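Subject: Re: Is the Pedis patrol agreement a treaty or isn't it?
Date: 8/19/24
To: the foreign policy reading list

Dear all,

Thank you for a lively fortnight of messages. I've been away from my desk for most of it and came back to a very full inbox, which I've now read from bottom to top with a pot of tea beside me. I'd like to pick up the post below, partly as it got rather lost in the argument over shipping insurance and partly as I think it asks the thing we ought to have asked at the start.

> I've read the Pedis text twice now and I still can't tell what we are
> looking at. The ministry calls it an "arrangement". The Clellero side
> calls it an agreement, and their parliament is going to vote on it.
> If one side thinks it is binding and the other doesn't, who is right?
> And does it matter, so long as the boats go out? I'm not a lawyer and
> may be missing something obvious, so please be gentle.
>
> I'd also be glad to know whether the annex on the Noh anchorage has
> been published anywhere. The main text keeps pointing to it and I
> can't find it.

You aren't missing anything obvious, and I promise to be gentle. I spent a good part of my working life drafting papers of this sort (very dull ones, mostly on harbour dues and pilotage) and the word at the top of the page was often the last thing to be settled. People would agree on all the hard parts by teatime and then sit up half the night over "shall" and "will".

What the word does

The title alone doesn't decide it. A paper called an arrangement can bind both sides if the wording inside says so, and a paper with a very grand title can turn out to be little more than a friendly letter. What I look for is the plain language in the middle: do the parties "undertake" and "agree", or do they "intend" and "expect"? The Pedis text does both, I'm sorry to say. The part on sharing patrol reports is all "intend". The part on who pays for fuel and repairs is all "shall", and I suspect someone from a finance ministry had a hand in it.
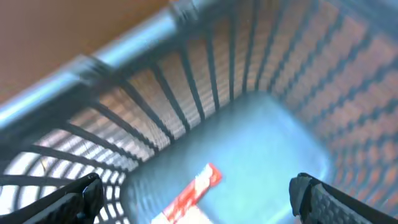 So my own reading, for what it's worth, is that the money clauses are meant to be kept to and the rest is a statement of good will. That is a common enough mixture. It does leave the Clellero parliament in an odd spot, as its members will be voting on the whole thing as one piece, and I can well imagine an opposition speaker standing up to ask which half they are being asked to approve.

Does it matter, so long as the boats go out? In a calm year, hardly at all. It starts to matter when a crew is detained, or when a new government comes in and wants to know what it has inherited. I remember the old Fatoreo ferry understanding, which ran happily for ages on goodwill and a shared telephone line, until the two sides fell out over a collision and found that they had kept different versions of the text. Both were signed! I have never quite got over that, and it is why I go on so much about publishing things properly.

The vote, and what to watch for

Our friends who follow Clellero politics more closely than I do will correct me, but as I understand it the foreign affairs panel has 27 members and takes the text first, and only then does it go to the full chamber. The panel can't change the wording. It can attach a note saying how it understands a clause, and I would watch for one of those on the patrol reports. A note of that kind has no force on the other party, but it tells you where the worry is.

There is also a threshold to bear in mind. The patrol zone stops at the 200 mile line, and everything beyond it is left to a later paper which hasn't been written. Several of you took this as a sign that the talks had gone badly. I took it more cheerfully — the two teams may simply have settled what they could before the summer break and gone home to their families. I'd be glad to hear from anyone who thinks I'm being soft about this, and I dare say I shall.

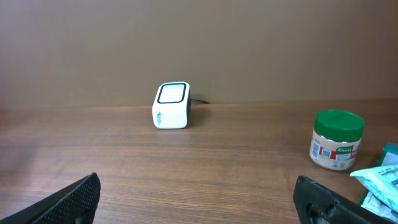
The Noh annex

Now to the second part of the question. I have not found it published either. The June bulletin from the ministry lists it by title and says it is "held with the principal text", which in my experience means it is in a cupboard. I've written to the enquiries desk and had a polite reply saying that my letter has been passed on, and I will send round whatever comes of it.

If anybody has a copy from the Clellero side, even in the original language, please do post it. We have enough readers among us to make a fair stab at a translation, and I would much prefer to argue over the real wording than over what the newspapers say is in it. I am particularly curious whether visiting patrol vessels pay the ordinary anchorage fee or are let off it. Yes, I know, harbour dues again. You can take the man out of the harbour office.

For those who have just joined us, the main text is in the list archive under "Pedis", and the older one sits next to it under "Fatoreo" if you fancy comparing the two. Please trim the messages you reply to, as some of our members read the list on very slow connections and the digest has been getting rather long. I include my own posts in that.

With warm wishes to you all,

Your list-keeper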